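Gatby hand gripper: care and repair notes
Maintained by Zainab Onyeka. Last revised 9 May 2023.

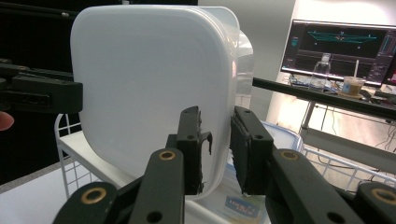
Most faults on Gatby begin in the linkage and get blamed on the software. Check the brass bushings first. If a link rocks sideways, replace its bushing and leave Dennis Chege's code alone.

Finger pads
Peel, clean with alcohol, refit. Pads with torn edges still hold a plastic tub well enough, which is how they stay in service until March.

Opening and closing
Cycle the jaws 190 times after any rebuild. Yes, by hand. Hamisi Kombo has a podcast for this.

Log
Bushings last changed at 2,212 cycles. The set before managed 147 - we had fitted them dry.

Known issues
Left finger creeps if its 2 screws are only finger-tight. Spares are in the drawer marked Rulstead, which contains nothing from Rulstead.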